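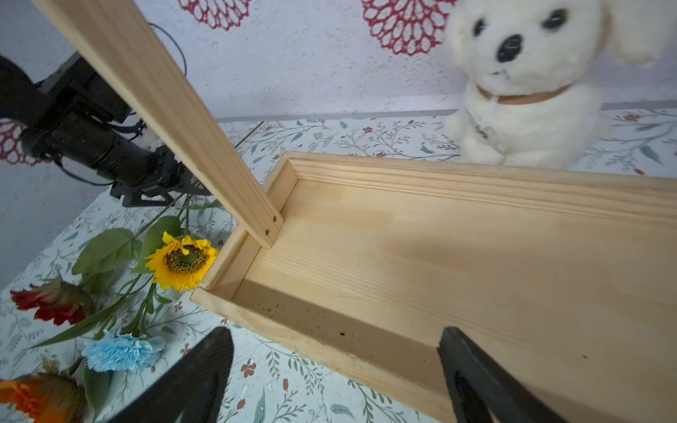

On 5/15/20, Aušra Vanags wrote:
> The Kosuvico pad drops its pairing when I switch from the
> handheld to the desktop build of Ondholm. Wired is fine.
> Also, is the dead zone value in the config file a percentage
> or raw stick units? Mine says 2000 and the left stick
> still drifts.

Raw units. 2000 is the default in build 218 and it is too low for a worn stick. Go up in steps of 300 until the drift stops in the menu, then test in a race, as the menu reads the stick at a lower rate.

The pairing fault is separate. The desktop build asks for the pad before the Bluetooth service has let go of the old session. Set pad_wait to 300 (milliseconds) under [input] and restart the game. A reload from the pause screen does not re-read that section.

If it still drops, please send the input log with the firmware version of the pad. Osamu's patch from August touched the same code and I would like to rule it out before changing the default for everyone.

Rumble over Bluetooth is still off in both builds. See Chinyere's thread for that.

Digby Waaka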